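3.2 Items left on shared tables

The second part of our study concerns the small things which people leave behind on shared tables. Our observations come from two work halls, one in Prikville and one in Vustham. Both halls have light tables without drawers, so everything that a visitor does not take away stays in view of the next visitor. In March we collected 220 short reports of such items, and we sorted them into two groups: things for drinking and things for cleaning.

The paper cup is the typical member of the first group. A used cup with brownish coffee stains under the rim (Figure 4a) is easy to judge for most people, because the inside can be seen from a standing position. A printed cup, such as one with the name COFFEE STAR on a green banner, was often described in the reports by its print and seldom by its size.

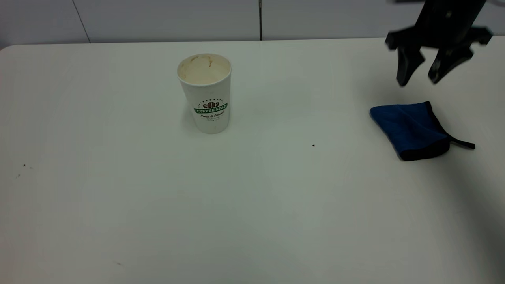

Visitors in Vustham removed a cup of another person more readily when they could see into it. With a lid on the cup, they waited or chose a different table. Salcedo made the same remark in her earlier work at Chala, although the tables there were smaller and the visitors knew each other.

The second group is more difficult. A cloth does not show clearly if it was left by mistake or put there for common use. Folding seems to be the main sign. A blue cloth folded to a roughly rectangular shape, with a dark border and a small loop at the corner (Figure 4b), was understood by most readers of our form as a cloth that has its place on the table. 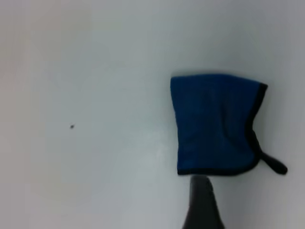
The same readers gave a different answer for a cloth that was crumpled. They called it forgotten, and several wrote that they would not touch it. We therefore coded the state of the cloth apart from its color and its position – a change from the Zatport coding scheme, where all three are one field.

Figure 4. Items on a pale surface: (a) paper cup, (b) folded cloth.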